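FOR IMMEDIATE RELEASE

13 March 2021

Zirketti brings back leaf wallpaper, Wikeck showroom open Saturdays

GRUTETCOMBE - Wallpaper maker Zirketti is putting its big tropical leaf paper back on sale after a long gap. Teal and turquoise leaves, pale yellow ones in between, golden veins. Sold by the roll, 30 feet each. First run is 126 rolls, no reprint planned before December.

"People kept calling about it," said Noemi Greco, who runs the pattern room. "Small rooms, hallways, workrooms. It was never just a dining room paper."

Customers can see it hung at full height in the Wikeck showroom, on the back wall. Samples are free, limit 2 per houshold. Paste not included. 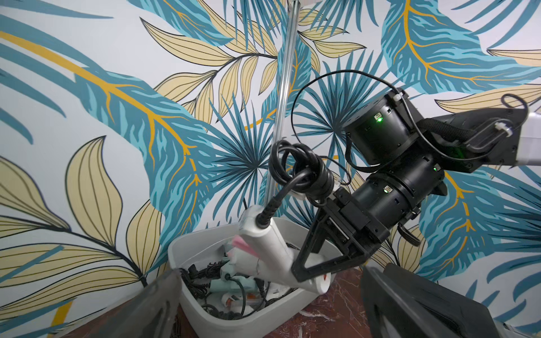
Orders over 100 dollars ship free within the state. Trade accounts please go thru the Zacharias desk, same terms as last year. Matching border paper to follow, price not set yet.

Press contact: Noemi Greco, Zirketti, Grutetcombe. Sample requests by mail or at the counter.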